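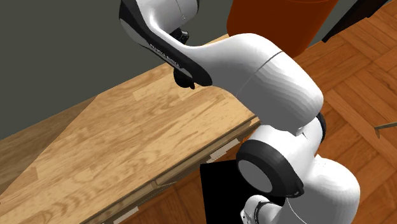 A light wooden table. Pale wood is what most buyers ask for, dealers in Hirno say.

We use cookies to make this site work and to see which stories get read. By continuing you accept this.

Hirno used-furniture market gets new home on Faltau Street, opens Saturday

June 26, 2019

HIRNO - The used-furniture market is moving. After months of back and forth over the lease, dealers start unloading at the old Arnard carpet warehouse on Faltau Street tomorrow morning, and the doors open to the public on Saturday at 8 a.m.

It's the first time the market has had a roof over it. Until now it ran on the lot behind the bus station, in all weather, with tarps. The city wants that lot back for parking and told the dealers so in December. Many of them figured that was the end.

Then the warehouse came up. Arnard Carpet closed its Hirno branch last year and the building has been sitting there with the heat off. The owner agreed to a 3-year lease, signed Monday afternoon. Rent was not disclosed. Dealers will pay by the stall, same as before, but more of it: a corner stall is $70 a weekend, up from $45. Inside stalls are less. Tables set up in the loading bay are cheaper still, but the bay has no heat and probly won't get any before winter.

Not everyone is happy with that. A dealer in dining sets, who has sold at the bus station lot since the beginning, said the new price would eat up what he makes on a slow weekend. He's taking a stall anyway. Another said she'd rather pay more than spend another February knocking ice off dressers.

"I lost a walnut veneer sideboard to one rainstorm," she said. "One. That was my month."

What's for sale

Tables, mostly. Kitchen tables, desks, coffee tables, a lot of chairs without partners. Light wood goes first. Dealers say the dark heavy stuff that used to carry the market is hard to shift now, even at half price, and several have started stripping and sanding it down to get something paler. Birch, ash, maple, pine - if it's light, it's gone by 10.

Big wardrobes are the other problem. They don't fit up apartment stairs. One dealer has four of them and will be bringing all four on Saturday. Offers welcome, he said. Any offers.

Babalola Upholstery, the repair shop on the next block, is taking two stalls near the front and will do chair seats while people wait. Simple drop-in seats only. Anything with springs has to go back to the shop. The shop will also look at wobbly legs and tell you if the thing is worth fixing before you buy it, no charge, which may not make it popular with the stall next door.

Mattresses are not allowed. Neither are recalled cribs or anything with a gas line. Lamps are OK if they've been checked, and there's a plug by the office for trying them out.

How many people

The fire marshal set the limit at 500 inside at one time. The bus station lot had no limit and no one kept a tally, but dealers think the limit will only matter in the first hour of a holiday weekend. There'll be someone at the door with a clicker. When it's full, you wait.

Doors are on Faltau Street only. The back entrance is for dealers and for loading, and the marshal was firm about it staying clear. The warehouse has sprinklers, inspected earlier this month. Two exit signs had to be replaced and that was done Tuesday.

Parking

Tight. The warehouse lot is small and the spaces nearest the ramp are for loading, 20 minutes, with a ticket from the stall you bought at. There is street parking on Faltau and the side streets, free on weekends. Neighbors on the north side have already complained about trucks. The city said it would put up no-stopping signs in front of driveways but could not say if they would be up by Saturday.

The number 6 bus stops at the corner. Drivers will take a folding chair or a small side table if the bus isn't crowded. Anything bigger is up to the driver, the transit office said, and please dont argue with them about it.

Delivery can be arranged at the desk inside the door. Two local movers have agreed to wait around until closing on both days. Prices are by distance and by floor. Agree on the price first, dealers said, and say so if there's no elevator.

The money part

Setting up the building cost more than planned. The floor had carpet glue all over it and had to be scraped, which took nine days in place of the two they'd planned. Lights were next. Half the old fixtures didn't work and the parts for them are not made anymore.

The city gave a small-business grant toward the lights. The dealers covered the rest between them, each putting in $500 up front, to be taken back off their stall rent over the first year. A few couldn't manage that and are paying it off monthly. Two dropped out. One of those has gone online only. The other retired.

City hall called the deal a good outcome and said the old lot would be paved and striped by fall. No date given. A request to keep the market's hand-painted sign standing at the lot entrance was turned down, so the sign is coming along - it was already leaning on the wall inside the warehouse on Tuesday, waiting for somebody with a long enough ladder.

Tips from dealers, for anyone new to it

Bring a tape measure. Measure your door before you leave home, and the turn in the stairs. Bring cash, small bills. Some stalls take cards now but the signal in the back half of the building is bad.

Look underneath. A tabletop can be sanded and oiled and look like new, and the frame under it can be held together with three kinds of glue. Push on a corner and see if it racks. Pull the drawers all the way out. Smell them too. Smoke doesn't leave.

Ask what finish is on it. Oil marks easily but you can fix it yourself on a Sunday with a rag. Varnish takes more abuse, but once it's worn through you are looking at stripping the whole top. If the dealer doesn't know, a drop of water on the underside will tell you something. Ask first before you do it.

Early is better for choice. Late is better for price. After 2 p.m. on Sunday nobody wants to load it all back in the truck, and the dealers all said the same thing on that point.

Food

One coffee truck so far, out front. The taco stand from the old lot hasn't decided. The owner said she wants to see how the first weekend goes, and that the Faltau Street curb is too high for her trailer. The city is looking at it. Regulars have been asking her about it all week, she said, more than they've asked about the furniture.

No food inside. Water is fine.

Hours

Saturday and Sunday, 8 a.m. to 3 p.m., year round. Closed on holiday weekends in winter, at least to start with. Dealers who want a stall can sign up at the warehouse office on Thursday or Friday afternoon. There are inside stalls left. The corners are gone, and so is the spot by the office, where the plug is.

Donations of furniture can't be accepted at the door. People have already been leaving things at the ramp overnight, including a sofa that got rained on and had to be hauled away at the dealers' cost. The thrift store downtown picks up on weekdays if you call ahead.

Last day at the bus station lot was this past Sunday. Slow morning, then a rush. Most stalls sold down to what would fit in one truck. The tarps were folded up and given to the boat club.

Correction: An earlier version of this story gave the wrong opening time for Saturday. Doors open at 8 a.m., not 9.

Contact the newsroom | Copyright 2019 | All rights reserved | Back to top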